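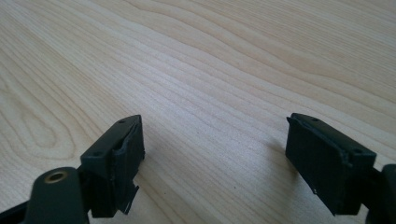

Who teaches the robots at Rimance?

People who already know the job! Roel Willems started us off in a single rented room, and there are 16 of us now – bakers, a watch repairer, two former nurses. We show each task by hand, over and over, often 400 times before a robot gets its first try. Trickier jobs we steer by remote control from the Gronder room upstairs. We love this work, and we'd love to show you. Come by any Wednesday after lunch and try teaching one yourself.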